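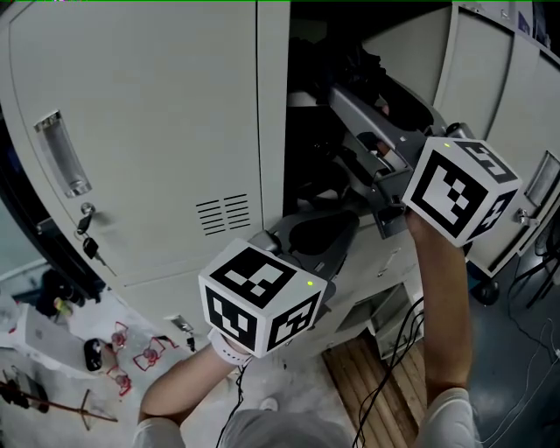 About Werex

Werex looks after hand-held gripper sets and the small robot cells that go with them. We started in February with two benches in a unit behind the Prostell building, and we now have 73 grippers on our books for nine customers. Most of our work is setup, routine checks and repair.

How a pair is set up

Grippers come to us in pairs and stay in pairs. Each handle carries a cube with a printed marker pattern on its faces, and the cameras use those patterns to work out where the hand is. We clean the faces with a dry cloth, check that the cube sits square on its mount and replace any face that is scratched or lifting at a corner. After that we open and close the jaws by hand and compare the reading with a gauge block at 24 and 27 mm. If the two grippers disagree, both go back on the bench.

The last step is a reach test on ordinary furniture. Lockers are good for this. The inside is dark, the opening is narrow, and soft things like clothes and bags catch on finger pads that have worn smooth. The operator works with both hands and keeps the markers turned toward the camera as far as the job allows.

Looking after them

Finger pads wear out first. We stock them for every model we service and change them as a set. Screws on the cube mount get a check at each visit. Please do not tighten them yourself, as the mount cracks easily and the pair then has to be calibrated again.

Repairs

Send both grippers, even if only one is faulty, along with the charger and a short note on what went wrong. Job numbers are written on the box lid. The Tadura cell, job 1419, is kept on a service plan with a visit every month, and we can offer the same to other sites. Parts for older cells come through Van Damme and can take longer.

Page last updated 13 October 2025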